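Workcell enclosure practice (Rarkau rules)

The Rarkau rules are a set of good practice for small robot workcells that stand on a table or a low frame. They were first written for the workshop in Rarkau and later taken over by the Plusalmont training centre. The present text has 44 clauses in 2 parts. It is not a legal standard, and it does not replace the risk assessment which the owner of the cell must make.

Scope

The rules are for cells in which one or two arms handle light household goods. Cells with a moving base are outside the scope, and so are cells where a person works together with the arm.

Enclosure

Clause 7 asks for panels on the back and on both sides, held by a metal frame. The front may stay open if the operator's place is marked on the floor. Panels should have a plain or regular pattern, so that a displaced object is easily noticed. Cables along an arm must be led in a conduit with enough free length for the full turn of the joints.

Work surface

Objects are put on the surface before the arms are switched on. Open containers stand with the opening upwards. When two arms share one surface, their common zone must be written in the cell record, and only one programme may command both arms inside it.
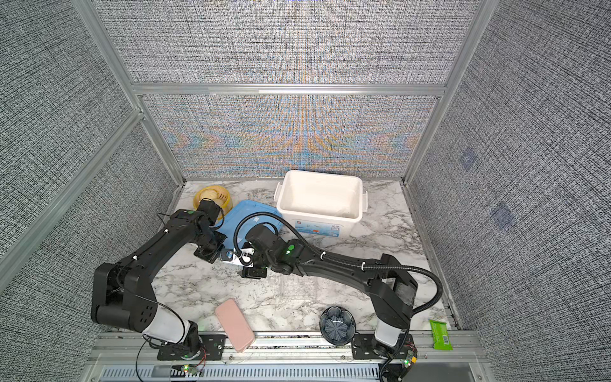
Versions

The Marko edition had 55 clauses and was considered too long by many users. The shorter Ellis edition joined the clauses on cables and lighting, and it is the one in use today. Cell records are kept under form 967, which is renewed every November.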